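Brendosero 台式机内存装配数据说明

版本日期：05/08/2026
维护：Hakon 装配资料组
适用对象：需要台式机内部部件布局、内存插装作业图像及配套记录的使用者

一、概述

本数据收录台式塔式主机在侧板拆下、机箱侧放状态下的内部图像与作业记录，主题为内存条的取放与插装。工作台为铝型材台面，主机左侧放置灰色治具板，板上有凸起的座与槽。 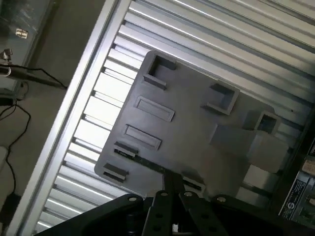
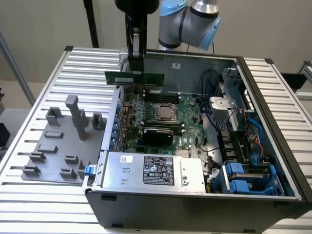
数据共 415 段记录，从中抽取静态图像 1,425 张。每段记录对应一次内存操作，不包含显卡、电源或硬盘的拆装。这些部件在图像中可能出现，仅作为背景部件标注。

二、目录结构

records/　按记录编号存放，每段一个子目录
stills/　抽取的静态图像，文件名前缀与记录编号一致
labels/　部件标注与操作标注，纯文本，一行一项
fixture/　治具板的外形图与尺寸表
docs/　标注规程、术语表、变更记录

records 下的子目录不再分级。旧版按主机型号分级的做法已取消，型号信息移入每段记录的 meta 文件，字段名为 host_model。读取脚本若仍按两级目录遍历，会得到空列表，不会报错，使用前请核对。

三、主机

主机共两种配置，代号 Omo 与 Sethi。两者均为塔式机箱，拍摄时侧板拆下，机箱侧放，主板面朝上。代号只用于区分内部布局，与机箱厂商无关。

Omo：主板内存插槽与处理器插座间距较大，线束较少，电源位于机箱下部。
Sethi：线束较密，部分记录中线缆靠近内存插槽一端。标注时若线缆遮住卡扣，按第六节处理。

所有主机在拍摄期间均不接市电。硬盘托架保留在机箱内。主板电池未取出，CMOS 未清除，因此不能用这批主机的启动信息推断内存是否插装到位。

机箱内标签（电源铭牌、机箱贴纸等）未做统一遮盖。标签文字不作为标注内容，也未转录。个别序列号清晰可读的图像已从 stills 中移除，对应记录保留，meta 中 redacted 字段为 1。

四、治具板

治具板用于在操作前后固定小件，使取放起点保持一致。板体直接置于铝型材台面，不使用胶粘。板上座与槽的编号见 fixture/layout.txt，编号规则如下：

S 开头为方座，用于立放小件；
T 开头为长槽，用于横放内存条；
B 开头为块座，用于靠放较大部件。

编号以外形图的方向为准。板在台面上的朝向不固定，部分记录中板面相对型材槽方向有明显转角，不可用图像中的左右上下直接对应编号。需要确定编号时，应先找到块座，再按外形图推算其余位置。

治具板在本版中有两次改动。第一次将长槽入口加倒角，原因是内存条放入时标签边缘会刮在槽口上。第二次调整了一个方座的壁厚。两次改动不影响编号，但尺寸表有变化，按 meta 中 fixture_rev 字段取对应版本。fixture_rev 为空时按初版处理。

五、内存条

使用的内存条共 44 条，全部为台式机规格的长条。笔记本用短条不在范围内。内存条来自旧机拆件，容量、频率与生产批次不一，板面颜色与标签样式也不完全一致。

内存条在记录中以 M 加编号表示。同一条在不同记录中反复使用，编号不变。金手指磨损会随使用次数增加，若以触点外观为研究对象，应按 use_count 字段筛选。建议上限为 80 次，超过该次数的记录仍保留，但不推荐用于外观比对。

内存条操作前用无尘布擦拭，不使用清洁剂。插槽每日开始前用气吹清理一次。

六、标注

部件标注包括：内存条、内存插槽、插槽卡扣、处理器插座区域、显卡、电源、硬盘托架、线缆、治具板。

操作标注分为五个阶段：
1. 取件：内存条离开治具板或插槽
2. 移送：内存条在治具板与主机之间
3. 对位：内存条位于插槽上方，缺口与插槽隔断对齐之前
4. 下压：金手指进入插槽至卡扣闭合
5. 复位：操作结束，手部或工具离开机箱范围

对位与下压的分界以金手指首次接触插槽为准。单张静态图像往往无法判断是否接触，此时沿用所属记录的阶段标签，不单独判定。缺少前后文的图像标为 undetermined。

卡扣状态分为 open、closed、hidden。被线缆、散热件或部件遮挡时一律标 hidden，不得根据相邻卡扣推测。

线缆只标可见部分。穿过托架后再次露出的线缆按两段标注，使用同一组号。

高反光区域不作标注，包括型材槽棱的亮条及机箱金属边。早期标注曾把台面亮条误标为线缆，本版已逐段复核，残留错误请按 docs/errata.txt 的格式登记。

七、插装结果

每段记录在 labels 中附一项 result，取值如下：

seated　两端卡扣闭合，条体与插槽平行
partial　一端闭合，或条体明显倾斜
not_inserted　未进入插槽
aborted　操作中途停止

结果由记录结束后的人工目检给出，不做通电测试。seated 仅表示机械到位，不表示内存可被识别。

partial 的常见原因为缺口方向正确但两端下压不均。缺口方向错误的情况归入 not_inserted，另在 note 字段注明 key_reversed。

八、已知问题

Sethi 部分记录的曝光偏高，治具板浅色区域细节不足，方座内壁边界可能难以辨认。

十月之前采集的记录没有 fixture_rev 字段，读取时需给默认值。

记录编号不连续。空缺编号为废弃记录，不补号。

labels 中少量文件使用 CRLF 换行，其余为 LF。解析时应同时兼容。

use_count 只统计正式记录，调试期间的插拔未计入，实际次数约高于字段值，具体差额无法还原。

九、划分

训练与测试按主机和内存条编号联合划分，同一条内存不会同时出现在两侧。自行重新划分时应保持该约束。按静态图像随机抽取会使相邻时刻的图像落入不同子集，评测结果偏高。

十、使用与反馈

本数据可用于研究与教学。再分发时须保留本文件与 docs 目录，不得恢复已移除的序列号图像。

反馈标注错误时，请给出记录编号、图像文件名、部件类别和建议的修改值。治具板尺寸问题请另附 fixture_rev。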